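**Ticket: bowl keeps slipping at the rim during the dish soap task**
Opened by: Musyoka Chege
Project: Landeder (kitchen chores)
Status: open, partly worked around
Date: 28 Jul 2020

Hi all, me again with the dishes. I know I promised to move on to folding towels this month, but I can't leave this one alone!

Short version: we want the two arms to do the boring bit of washing up that comes before any water. Right arm takes a bowl by the rim and tips it, left arm deals with the soap bottle, a squirt goes in, bowl goes back down. My kids can do it (badly, with far too much soap). The arms can do it when I'm driving them by hand. When the policy runs on its own it gets the bowl off the table most of the time and then lets the rim slide while it's tipping, so the bowl ends up hanging at a silly angle or goes down with a clunk.

What I've tried so far:

- Re-zeroed both grippers. No change that I could see.
- Turned the grip force up 20 percent. Better hold, but now the bowl twists when the fingers close, and that's worse for the pour.
- Slowed the tilt way down. This helped the most. It also makes the whole job take so long that you'd have the real dishes done and dried by then.
- Wiped the finger pads with alcohol. I was sure this was it - it wasn't.
- Went back through the training runs from May. We have 3,000 of them for the bowl, but hardly any start with the bowl close to the table edge, and I think that matters more than I wanted to admit.

The approach at the rim and the two-handed part are the bits I keep going back over:

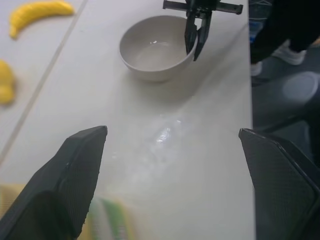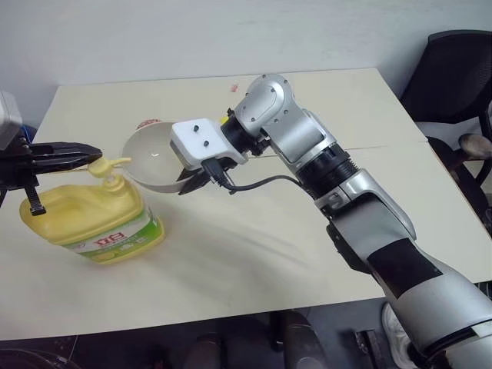
Chenxi Song: I'd stop chasing grip force, Musyoka. We had the same slide on the Hunemel bench with soup plates and it was the wrist. The fingers closed fine, then the wrist started turning before the grip had settled, so the rim got dragged along the pad. Put a half-second hold between close and tilt and see what you get. Also, please stop calling it a washing-up robot in the weekly notes, people keep asking me when they can have one.

OK, fair on both counts. I put the hold in after lunch and ran it again, same bowl, same height, nothing else touched. The slide is mostly gone when the bowl starts in the middle of the table. Near the edge it still happens, and there I think it's reaching too far and taking the rim at a slant, so the hold doesn't save it.

Then there's the bottle. The big pump bottle is a pain for a two-finger gripper. Holding it steady is one thing and pressing the pump is another, and one arm can't do both while the other is busy with a bowl. I pressed the pump down with a closed gripper on a bottle standing by itself, and it scooted across the table. Satish wants to try a lighter squeeze bottle. I'd like to stick with the pump a bit longer, as that's what people have next to their sinks, and if we swap out every awkward thing in the kitchen I don't know what we're showing anymore.

So can it do the chore yet? With me at the controls, yes, slowly. By itself it can do the bowl half on a good day, and I wouldn't let it near my grandmother's china.

Next steps:

1. Keep the half-second hold in the default config (done, pushed to the Zitunport branch).
2. Record about 500 more runs with the bowl starting near the edges. Wanting, could I have the table for that?
3. Try pressing the pump with the side of the finger instead of the tip.
4. Put the grip force back to where it was. I still haven't done this, so if your runs look twisty today, that's my fault, sorry!

Leaving this open until number 2 is in. If anybody has a trick for pump bottles, add it below - I'll try pretty much anything short of glue.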